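Folding for Small Drawers: What We Learned About T-Shirts, Towels and Cotton Cloths
Project report, Textiles in the Home, Larnby
Submitted 15/11/2023

Why we picked this

Our group shares a student apartment where every bedroom has one dresser with very shallow drawers. When the course asked us to choose a household textile task and look at it closely, folding was an easy pick. We all do it, we all do it differently, and we had never talked about it! We wanted to know which way of folding keeps its shape in a drawer, and whether the kind of cloth matters as much as the fold.

We also just like fabric. Two of us sew, and one of us has a scrap bin that has taken over a closet.

What we used

Most of the pieces came from our own closets: T-shirts, dish towels, pillowcases and a couple of bath towels. We bought a few plain cotton cloths at Folport, the discount fabric place by the bus station, since they had no seams or prints to get in the way. The dresser is a Sternis, the low one with drawers too shallow for anything stacked more than a few folds high. In total we made 50 folded pieces for the drawer test, and each one got a paper tag with the date and the fold.

We tried three folds. The flat fold is the one you see in stores, halves and then halves again. The file fold makes a small packet that stands on its edge. The roll is exactly what it sounds like (and it was everybody's favorite going in).

How we worked

Every piece was smoothed by hand first on a plain white surface. This turned out to matter a lot. On the patterned tablecloth we used in the first week we kept losing track of where an edge was, especially with light cloth. With dark cloth on white you see the outline right away, and you can tell if the top layer has slid away from the one under it.

We called that slide "drift." A little drift at the first fold gets bigger at the second, because the thickness of the cloth adds to it. By the third fold the packet has a fat side and a thin side, and a packet like that leans over in the drawer. 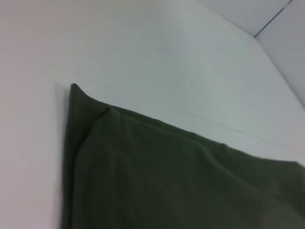
Does it matter if the corners don't line up on the first fold?
It matters most for the file fold, where a crooked first fold makes the packet lean. For flat folding, a small offset on a cloth or towel is fine, and you can even it out at the second fold by tugging the lower layer.

Soft cotton with a brushed feel was the easiest thing to work with in the whole project. It grips itself, so the layers stay where you put them. Smooth pillowcases were the opposite. They slipped while we were still pressing down the crease, and we had to hold one corner with an elbow more than once. Heavy bath towels don't slip at all but they spring back open, and we never found a way to get a good file fold out of them.

Pressing the crease with the side of the hand, from the middle out to the edges, worked better than patting it. Patting traps air. We wish we had figured this out before week two.

The drawer test

We filled the drawers and then lived normally for 40 days, opening and closing them and taking things out. The rule was that you could take any piece but had to put it back in the same fold. At the end we looked at which packets still stood up or lay flat.

The file fold won for T-shirts and for dish towels, and it was wonderful to open a drawer and see every shirt at once. The flat fold won for the cloths and pillowcases. Rolls looked great for the first few days and then loosened, mostly the ones near the front that got bumped all the time. We were sad about the rolls.

One drawer did badly with every fold, and the reason was simple: we had packed it too full. After we took out a few shirts, the rest stayed up fine.

Problems

We did not control for who did the folding. One of us folds much tighter than the others, and her drawer looked better from start to finish. We also washed some pieces halfway through and forgot to write down which ones, so those tags don't tell us much. And the two bath towels are too few to say anything general about towels.

What we would do next

We would love to try linen, and fitted sheets, which we avoided on purpose. We would also have each person fold the same set of pieces so the drawers can be compared fairly. A folding board might help with drift, and the housewares shop Ateş has a basic one we'd like to try.

For now all of us have switched to the file fold for shirts. The bath towels went back on the shelf over the washing machine.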